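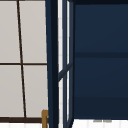
Gerrit Visser wants to know if a low appraisal kills the deal, and if so, could I please tell him before he goes shopping for a moving truck. Fair question, Gerrit! I've had some version of it in my inbox all summer, so I'm giving it the big spot in the August 2018 newsletter and the recipe swap will have to wait.

Short answer: no, it doesn't kill the deal. It does make everybody cranky for a week or so.

Let's back up, for those of you who haven't bought or sold in a while. You find a house, you agree on a price, everybody signs. Then the lender sends an appraiser out to make sure the place is worth what you said you'd pay. The lender doesn't care how much you love the porch. They care what they could get for it if you stopped making payments. If the appraiser comes back with a number at or above your price, you never think about it again. If the number is lower, the bank will only lend against the lower one, and now there's a hole between what you promised and what they'll cover.

I had one of these on Ochoa Street this spring (hi, Hema!). Hema Nadar was selling, the buyers were lovely, and the financing was through Listunitz. The contract price was fair. I'd have bet my car on it. Then the report landed and we were short. I read it at a red light, and then I pulled over and read it again in the parking lot of the tire place, muttering.
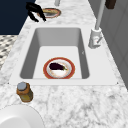 White sink set in a marble countertop.

Once I calmed down I did what I always do, and what I'd like every one of you to do if this ever happens to you: I read the whole report. All of it, even the boring grid in the middle. Buyers get a copy from their lender, and if you're the seller you usually have to ask the buyer's side nicely. Most people flip straight to the value and then call me upset (I get it, I did the same thing in a tire store parking lot), but the grid is where the good stuff is. It shows which sales the appraiser compared your house to and how much was added or taken away for each difference.

In our case the square footage was off. The report had left out the finished room over the garage, and with it the house comes to 2,961 square feet. We had the permit. We had the final inspection on the permit. It was in a folder in Hema's hall closet the entire time, under the Christmas wrapping paper.

There was a second problem too, and it's one I see a lot around Gasthorpe. One of the comparison sales was from the far side of the highway, where lots are smaller and the houses sell for less. On a map it looks close. Nobody who has driven it would call it the same neighborhood. There had been a much better sale two streets over in February, and it wasn't in there at all.

So we asked for what's called a reconsideration of value. It sounds fancier than it is. The buyer's lender has to be the one to send it in, so I wrote it up, their agent passed it along, and Listunitz sent it over to Priltus, the company that had lined up the appraiser. Mine was one page plus attachments. I kept the adjectives out of it, which if you've ever read one of my listings you'll know was a real effort.
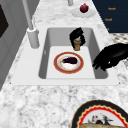
What you can do when the number comes in low

Ask for a reconsideration. Stick to facts. Wrong square footage, a missed bathroom, a better sale close by that closed recently. "We put a lot of heart into this house" won't move anybody. Neither will sending over the online estimate, so please stop asking me to send the online estimate.

Have the seller come down. Sometimes the appraiser is right and we all got a little carried away. It happens, especially after a bidding war. If the next buyer's bank is going to say the same thing, the seller may be better off taking it now and getting on with packing.

Have the buyer bring more cash. This works if there's cash to bring. I never want to see anyone empty out their savings to do it, and I'll say so even when it costs me a sale. You still need a water heater fund.

Meet in the middle. Most of mine end up here. The seller gives some, the buyer gives some, and I bring donuts to closing.

Walk away. If your contract has an appraisal contingency, and you're inside the deadline, you can generally cancel and get your earnest money back. If you waived the contingency to make your offer look stronger, that's a different conversation, and you should have it with me BEFORE you waive it. Elin Ruddock and I had that talk at her kitchen table last month and she decided to keep it in. She still got the house!

Getting ready for the appraiser

Sellers, you don't have to bake anything. A tidy house is nice, but the appraiser has seen laundry before. What does help is paper. Make a list of the big things you've done and the year you did them: roof, furnace, windows, kitchen, that kind of thing. Put the permits with it. Leave it all on the counter, or give it to me and I'll hand it over myself.

Make sure they can get into every room. I had an attic hatch painted shut once and we lost 4 days waiting for a second visit. Unlock the shed. Put the dog somewhere he likes. If you have a room that was added on, or a basement you finished, mention it out loud so it gets measured.

And if you know of a sale nearby that went through privately, tell me. Those don't always show up where you'd expect, and I'd much rather hear about it in the first week than the last.

Buyers, there isn't a lot for you to do at this stage except keep your phone on and not buy a boat. I mean it about the boat. Don't finance furniture either. Your lender will look at your credit again before closing and I'd like it to be boring.

How long does all this take?

The appraisal itself is ordered right after the inspection period, usually, and the visit to the house can be over in under an hour. The report follows in a week or so if they aren't swamped. A reconsideration adds a few days on top. Hema's took 3 business days from the time it left my desk, and I checked my email so many times that I found a coupon I'd been looking for since last year.

They revised it. We didn't get the full price out of it, but we got close enough that the buyers covered the rest and everybody closed on the original date. Hema left the permit folder in the kitchen drawer for the new owners with a sticky note on the front.

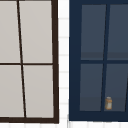

Zakhar Mykhailiuk wrote in to ask whether he can just order his own appraisal first and skip the suspense. You can, Zakhar, and for an odd property (acreage, a converted barn, anything where there's hardly a sale to compare it to) I think it's money well spent. Just know that the buyer's bank won't use it. They'll order their own no matter what, and the two won't match to the dollar. For a regular house on a regular street I'd save the fee, and let me pull the sales for you for free.

If you've got a report in hand and something about it smells funny, send it over. I like reading these things, my husband says it's a sickness. Email is best, or catch me at the Gasthorpe office on Saturday mornings, 66 Mill Road, side door. The front one sticks.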